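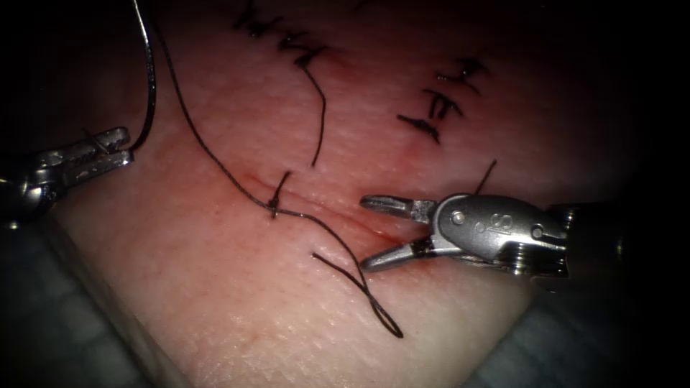 2 min read

By Larasati Harahap
August

I have now spent more on fake skin than on my own. The Omberg suture pad costs less than a decent lunch if you buy it in the bulk pack, which the Omberg people know perfectly well you will have to do, and after a month of stitching it with a surgical robot I have opinions.

It's a pale pink slab with a finely pitted surface. Under a bright light the speckling gives your eyes something to hang on to, and you can judge where a bite ought to go in. A smooth pad I used last year was like sewing a fried egg. You make your own incision, and on the Omberg the cut edges have a faint red tint, so the line is easy to find again when you've been fussing with the thread and lost your place. Dark suture shows up beautifully against the pink. So does everything you did with it. My older rows of knots sit up near the top of the pad with their tails sticking out, and they are available for inspection by anyone who walks past the monitor.

How does it hold a stitch? Well, mostly. Human hands forgive a soft pad because they feel it start to give. Robot jaws tell you very little, and if you haul on a strand with the left instrument while the right one is still wide open and thinking about it, the material can tear before you've noticed. Omberg claims 400 stitches a pad. I got to 262 on my best one, and by then I was placing them in the few patches that hadn't already been ruined.

Gilang Chin, who tied knots on the same pads for the same month, got further. He has asked me to mention this.

Loose thread is the other nuisance. Leave a long working end lying across the surface and it will wander into a loop and twist around itself, and the pitted texture seems to grip it just enough to keep it there. You learn to park the slack before reaching for the next grab. The smooth pad was better on this one point, I'll give it that.

The packaging deserves a complaint of its own. The pads come stuck to a backing sheet that peels off in almost 5 pieces, the last of which stays on forever. The instruction leaflet covers hand suturing and then gives robot users one paragraph, most of it about disposal.

I tried the Macaraeg pad too, which is firmer and resists tearing, but it costs 2 times as much and I couldn't get clean bites near the edge. For beginners I'd still buy the Omberg. Get the bulk pack, and keep the early ones in a drawer.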